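How to clean out a litter tray without resenting the cat

Filed under: Small Chores. By Rosalinda Navarro

I have kept cats for long enough to know that they regard the litter tray as a service, like room service, and me as the staff. The present management is called Umley. He likes a clean tray, he likes it by breakfast, and he will sit beside it staring at the wall until standards improve.

The routine below takes a few minutes a day and one slightly longer session every so often. I use a pale green clumping litter, so if yours is wood pellets or crystals the scooping part will differ and you should go by the packet.

What you need

A slotted scoop
The tray
A bag of fresh litter
Small bags for the waste
Washing-up liquid and warm water
A dustpan, for the litter that has set out to see the world

Step 1. Put the tray somewhere you can work

If your back is younger than mine, leave it on the floor. Otherwise lift it on to a surface that you never prepare food on and that wipes clean. Have the scoop within reach before you start. Going to look for it with one hand already committed is a mistake I have made up to 50 times.

Step 2. Find the clumps

Clumps show up darker than the litter around them, and they like to gather at one side. Umley favours the far end, as if the near one were for guests. Start where they are thickest and work back across the tray.

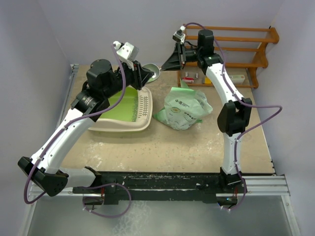
Darker clumps near the slotted side of the tray.

Slide the scoop in low, along the bottom, and lift slowly. If you stab from above, the clump breaks into crumbs and you will be chasing them until lunch. Give the scoop a gentle shake so the clean litter falls back through – gentle, please, it isn't a maraca – and tip what's left into a waste bag.

Go round the corners last. Anything stuck to the base wants easing off with the edge of the scoop, which is dull work and can't be hurried.

Step 3. Tie up the waste

Knot the bag and put it in the outside bin. Don't flush litter, whatever the packet hints at. My neighbour Sherif Ait Ali did, and he now knows his plumber by first name.

Step 4. Top up

You'll have taken some litter out, so put some back. Hold the bag at both sides, tip it low over the tray and let it run out slowly. Pouring from a height raises a cloud of dust, and the cat will walk in halfway through it to ask what you think you're doing.

Aim for about the depth you had before. Level it with the back of the scoop. Umley will rearrange it within the minute, but you've made your position clear. 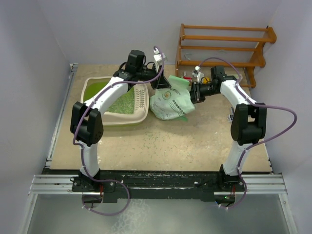 How often should I change all of the litter?
Every two to four weeks suits most clumping litters with one cat, as long as you scoop daily. Change it sooner if it smells after scooping or if the clumps have stopped holding together.

Step 5. The full wash

On changing day, empty the lot, wash the tray in warm water with a little washing-up liquid, rinse it well and dry it. Skip the strongly scented cleaners, and anything with bleach or disinfectant unless it's marked safe for cats. Refill, put the tray back exactly where it was, and sweep the floor. Wash your hands. If you're pregnant, hand the whole job to somebody else and enjoy it while it lasts.

Next time: getting cat hair off a wool coat, with limited success.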